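Reading the deductible clause on a small cargo policy

I renewed our cargo cover in May and spent more time on the deductible than on the rest of the policy put together. These are my notes, mostly so that I can find them again next year.

We ship small consignments of packaged dry goods, usually 8 pallets or fewer, through a forwarder called Kaltport. The policy is an open cover placed through Flasteno, a broker. Under an open cover we declare each shipment as it goes out and pay a premium on the declared value. That part works well and I have no complaints about the rate.

The deductible is where I had been careless. The old policy applied it per claim. The new draft applied it per package, and the difference was one line in the schedule. If a pallet tips over and 57 cartons are damaged, a per-claim deductible comes off the total once. A per-package deductible can come off 57 times, depending on what counts as a package. Our cartons are low in value, so most of them would fall under the deductible individually and the claim would pay nothing.

I asked Müzeyyen Taşdemir at Flasteno what the insurer meant by "package." She sent back the definitions page, which said "the unit described in the bill of lading." Our bills of lading list pallets on some lanes and cartons on others. It depends on who fills in the form. So the same loss on the same goods would have been settled in two different ways.

We ended up with the following wording: the deductible applies to each and every loss arising from one event, regardless of the number of packages. The premium went up slightly. I compared the increase with the last two losses we had, and either one of them would have covered it.

A second point concerns percentage deductibles. Ours was quoted as a percentage of the insured value of the whole shipment. Some policies use a percentage of the claim instead. On a partial loss the first can be several times larger than the second. Quang Lý, who used to handle marine claims and now does our bookkeeping, caught this when I showed him the quote. We changed it to a flat amount. The flat amount is easier to book too.

Third, survey fees. Our insurer pays for the surveyor if the claim is covered, and the fee is outside the deductible. Under the Irkidus form, which was the other quote, the fee is added to the loss and then the deductible is taken from the sum. On paper the Irkidus premium was lower. I ran both forms against a loss of 93 cartons and our form paid more.

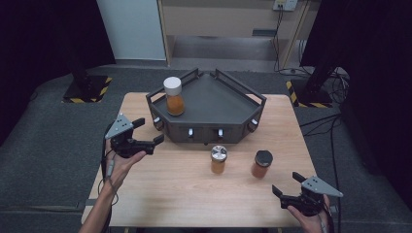
Does a claim below the deductible still need to be reported?

Our policy requires notice of any event that may lead to a claim, and the final size of a loss is often unknown on the first day. I now send a short notice by email for everything and mark it "for information" if it looks small. The insurer opens a file and closes it again if no figures follow.

Still open for next year: whether storage at the Khúc warehouse counts as ordinary transit. The clause gives a limit in days but does not say when the count starts – on arrival or on unloading. I have asked for this in writing.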